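Hand-held gripper demos, floor check before recording
Site: Tanoli, ground floor
Date: 2018-11-16
Checked by: Asmaa Benmoussa

1. Finger pads - OK
Both pads seated, mesh surface not torn. Red-and-white cup sits between them. 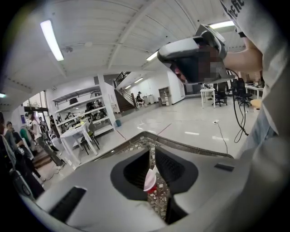 2. Headset and cables - FIX
Cables hang in a loop from the headset, and a thin one crosses the floor to the outlet. Tape it down or reroute before anyone walks a demo. Same comment in October.

3. Walkways - OK with comment
People pass through during setup. Operator stops the take if anyone comes within 4 feet. Keep the foot of the stairs clear.

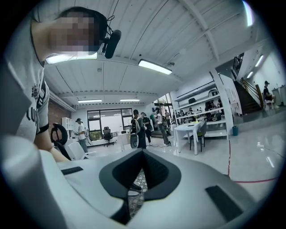 4. Operator - OK
Said Lamrani briefed on slow closing and on dropping the take if the grip slips. No demo longer than 13 minutes without a break.

5. Gripper body - OK
No cracks in the housing. Wipe pads after every seven takes - dry cloth only.

Open items: 2. Recheck before the afternoon takes.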